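Old tower wont post after RAM swap, worth saving?

trilokk
Got this one from work when they cleared out the storeroom, free. Ran fine for 4 days, then I moved the memory and now it's fans and a black screen. No beeps. Side's off.

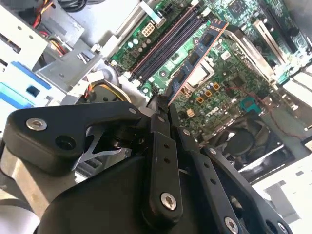 RAM first. Pulled everything, tried the stick on its own, same result. Manual (the Nikano site has a scan, page 18) wants the slots filled in a set order and I probably ignored that. Green board, blue plastic on the drive cage, so pretty standard office box I reckon. Any ideas before I chuck it Saturday?

jaeinj
Reseat it properly. Both ends have to click. Then clear the CMOS, battery out for 5 minutes. Did you touch the CPU?

trilokk
Cooler came off, yeah. Was going to redo the paste.

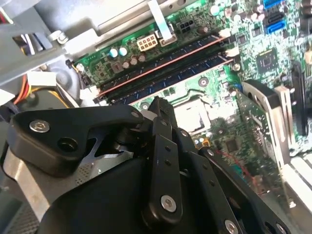 Memory slots, white latches at the ends

LilianaF
Check the socket for bent pins if yours has them, use a torch. And dont power it up with no cooler on, please.

rigo_h
Waste of time imo. You can get a newer one off Plallo for next to nothing. Old supplies like that die and take the board with them.

LilianaF
Disagree. Mine's a similar age and has been the house file server for years. Only ever replaced the fan.

rigo_h
Good for you, mine cooked itself. Error 1267 every boot for a month then dead.

trilokk
ok ok. Battery's been out, waiting now. Whole thing is on its side on the bench so at least I can get at everthing. 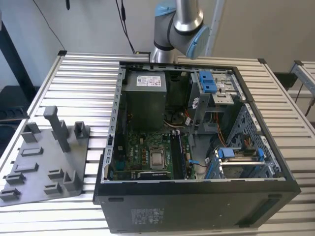
If it still won't post after this I'll borrow a supply from Dayana and swap that in. Paste is coming from Aubert, should be here tommorow. Will report back.

jaeinj
Try the slot furthest from the CPU too. Some of these are fussy.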